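Vulloleo Open Day

The Vulloleo Open Day is a yearly demonstration of hand-held gripper work held by Jevent at its Prorndale site. It is usually in June, moved once – see Dates. Entry free, booking needed.

Format

Visitors come in groups of 17. Three stations, short talk at each, then questions. At the main one an operator wears or holds a pair of grippers and works over a small table with everyday things on it. Marker cubes at the wrists are used for tracking the hands. Talk is mostly about why household objects are harder then factory parts.

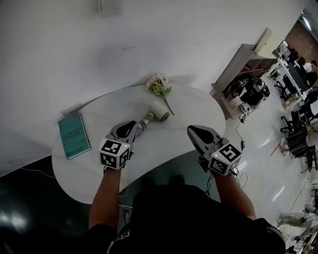
Vol. 5, p. 94

Table objects change from year to year. A teal hardcover book, an artificial flower sprig with pink and cream blossoms, a white and gray piece with a ribbed section – all on a curved white table, one gripper in each hand. Books are the usual first task. Flowers come later, thin stems being easy to miss.

Dates

The 2022 day was held on 04/07/2022, a Monday, after the June date was dropped. Later editions went back to June.

Reception

The McKinnon newsletter called the talks "too short but worth the trip" and complained of parking. Visitors can not try the grippers themselves, a point raised at most editons.

See also

Prorndale
Jevent
Teleoperation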